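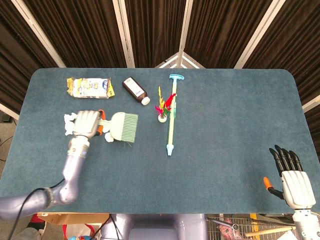
Filed under: Home Stuff, Small Messes, Photo Page

I've been meaning to put up a page about table clutter for ages, and February felt like the month for it! We moved to Jedport with far too many boxes, and every one of them had a layer at the bottom that belonged to no room at all. You know the layer I mean (batteries, string, half a board game). My rule is that it all goes out on a table and gets a good look before anything earns a drawer.

The felt-topped table is my favorite of the lot. I love that dark blue-gray with the rounded corners, and small things show up so well on it – the shuttlecock with the red, yellow, green and pink feathers wins by a mile. It's lying up against a long toy with a light blue handle shaped like a T, and I'd happily keep the two of them together in one bin.

Then there's the brush with the light green bristles, which I'd put with the cleaning things, and a little brown glass bottle with a white cap lying on its side. Bottles get their own shelf at my place, labels facing out. The snack bar in the yellow, white and blue wrapper goes straight to the kitchen. Food never goes in a toy bin, a lesson I learned in our old apartment on Buchanan and won't be repeating!

For bins I like the shallow kind, 10 inches deep at the most, so I can see the bottom without digging. Next up is the hall closet, and I'm going in with 3 empty boxes and a big pot of coffee.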